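Skendmont Founder's Desk Planner

Undated weekly planner for people who run a small business on their own or with a very small team. 176 pages, lay-flat binding, soft gray cover.

Most planners assume someone else sets your priorities. The Skendmont is laid out for the person who sets them and then has to do half the work too. Each week gets two facing pages: appointments on the left, open decisions on the right. There is a narrow column for things you have handed to someone else and need to check on.

The planner is undated, so you can start in January or in the middle of a bad week in spring. Skip a week and no pages go to waste.

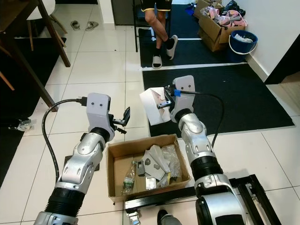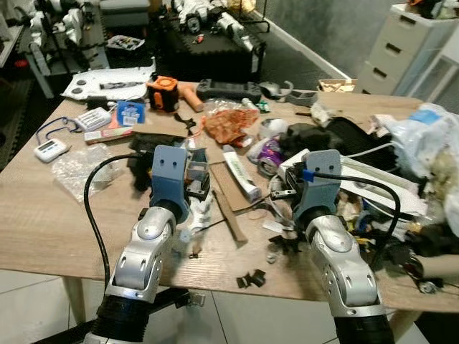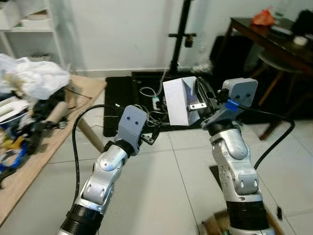

What's inside

Weekly spreads, Sunday start
Monthly cash page - money in, money out, what is owed
Quarterly review, four pages each
Contact pages for suppliers and clients
Dotted note pages at the back
Two ribbon markers

Paper and size

Pages are 135 x 200 mm. The paper takes ballpoint, pencil and most gel pens. Heavy fountain pen ink will show through a little.

Who made it

Neelam Solanki drew up the first version while running a bookkeeping office, and Declan Treloar handles the layout. The decision page was changed for this edition - it now has a line for the date you will look at the question again.

Ordering

Sold singly or in packs of five. Packs can be split between two addresses; write the second one in the order notes. Refill note pads (Bimora size) are sold separately.

Orders placed before 2 p.m. ship the next working day. Unused planners can be returned within 30 days. For bulk orders or printing your company name on the cover, write to Babita Uniyal through the contact form.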